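Keep the old tower going

I love a machine you can open. My desktop has lived under the stairs in Wudiveck for years, and every October I take the side off, blow out the fluff and feel ridiculously pleased with myself. A computer should be ours to look inside — and to mend!

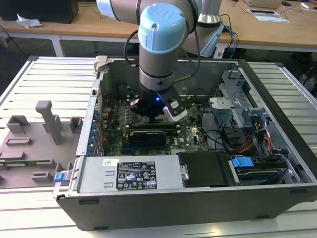

What repair gives back

A new power supply cost me 17 pounds at the Clostov market, and fitting it took one happy evening (and two cups of tea). I learnt more from that than from any manual. Schools should let children try it, libraries should lend out screwdrivers, and makers should sell the parts for as long as people want them.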